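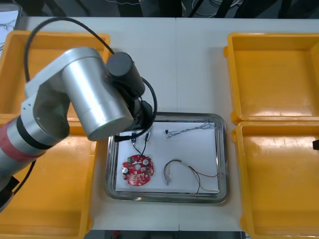
Catríona Egan wrote in the margin of our first draft that she had followed every step, got a perfect-looking point cloud, and still watched the planner aim two fingers' width to the left of the part. She was right, and the fix is now step 4. Thank you, Catríona! If you set up Flilik with the older guide, please go through this section again from the top. It goes quickly the second time.

Section 6. Teaching Flilik your sorting cell

You will need: a calibrated camera (Section 5), the arm in Hold mode, and the Wanov planner running on the same network. Sign in as Operator or higher.

1. Open Workspace > New Layout and give it a name. Names are case-sensitive, so "Bench" and "bench" will be saved as two layouts.

2. Click Capture Background. Flilik stores one frame with the arm parked and uses it to find everything that is new later on.

3. Draw the pick zone first, then the drop zones. Keep each outline just inside the rim of the container. The zones snap to straight edges, and watching them click into place is a real pleasure!

4. Set the pick zone floor height. Press Probe Floor and let the arm touch down at three spots. Do not type in the height of the table.

Caution: Keep your hands out of the cell while probing. The arm moves slowly here, but it does move without a second prompt.

5. Choose Learn Classes and show the parts one class at a time. We get good masks with 20 views per class. Our own test set has 3,151 views, and 2,829 of them passed the mask check with the default settings.

6. Run Preview Plan. Candidate grasps are drawn in green, rejected ones in gray. Click any gray one to read why it was thrown out.

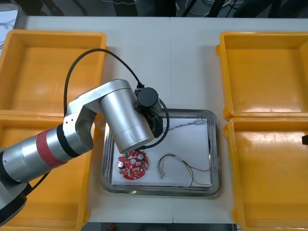 Grasp ranking is where Flilik gets fun, and it pays to spend some time with the sliders. The planner scores every candidate on reach, clearance and how sure it is of the mask. A rigid part with a clean outline, like the round red board, is easy to score well. The wire harness to the right of it needs more help: its strands curve apart, and the white paper shows between them, so turn on Thin Parts and raise Mask Join until the preview draws a single outline. Steel is the other thing to watch. Polished rims throw back light, and if you see stray green marks along the edge of your pick zone, shrink the zone a little and run Preview Plan again.

7. Open Cable Model and check the swept volume of the cable on your arm. Leave Include Slack on. With it off, the planner treats the cable as if it lay flat against the links.

8. Save, then run Dry Cycle. The arm goes through the full plan with the gripper open.

Note: Dry Cycle stops at error 142 if a drop zone overlaps the pick zone. Move the outlines apart and save again before you retry.

Note: Layouts made with the Fagundes importer keep their zones but lose the floor height. Repeat step 4 for each one.

Section 7 covers running two arms in one layout.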